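Vale a pena comprar o braço agora ou ficar mais um tempo na simulação?

Rekha Mudaliar
Oi, gente! Trabalho numa oficina pequena de embalagens (a Kartha, se alguém conhecer) e sobrou pra mim montar o orçamento de um braço robótico com garra. Quero ele pegando frascos e peças de louça numa bancada, coisa leve. Por enquanto só tenho a simulação, montada em junho, com a base num móvel separado, encostado na mesa.
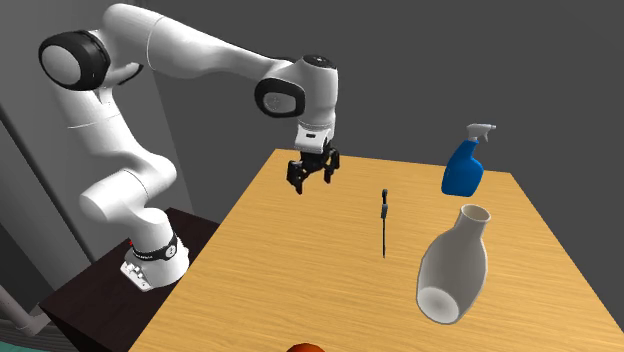

O Franka na simulação, com o frasco azul de spray e o vaso branco na mesa.

Minha dúvida é o que entra na conta além do braço. O chefe quer um número fechado e eu morro de medo de esquecer alguma coisa! E compro uma garra ou já peço 2?

clastilov
Rekha, passei por isso faz pouco tempo e o que estourou meu orçamento foi o suporte, rs. O seu está um pouco mais baixo que o tampo, então testa o alcance no canto mais distante antes de mandar fazer o definitivo. Põe na planilha também dedos de reposição, câmera, parada de emergência, frete e umas horas de treinamento. Garra eu pediria uma só, e um jogo de dedos mais largos se o vaso for gordinho como esse (confere a abertura máxima na ficha técnica!). Pra entrega, calcula 8 semanas. O meu levou quase isso.

sukdale_4
compra usado, sai bem mais barato

Kollora
Usado só se vier com o controlador e alguém deixar você ligar antes de pagar. Eu pediria 4 orçamentos e perguntaria em todos quanto custa a assistência depois da garantia.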